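Clearing the Big Table at Dradholm

We are moving out of the shared room at Dradholm, and the dark table is the last piece of furniture to be cleared. Over 15 months it has held mail, lunches and most of our small stuff. Oda Tangen is sorting what stays and what goes to Rønning.

The table

The white mouse and its aqua pad are near the front, the paper shopping bag toward the back. The little bottle with the blue cap is going to Rønning – so are the gray squares by the bag.

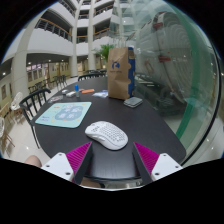
The mouse and pad

Both are staying with the desk set. The mouse has a shell full of small holes and the pad is the cartoon one that says "lucky" on it. The paper bag has handles, so small things can go in there. Anything left after May 29, 2022 goes in the Driltar box by the door.
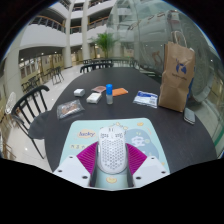 Text and pictures: Ulla Brekke

The table itself is for sale for 400 kroner. Pickup only, and bring a second person for the stairs.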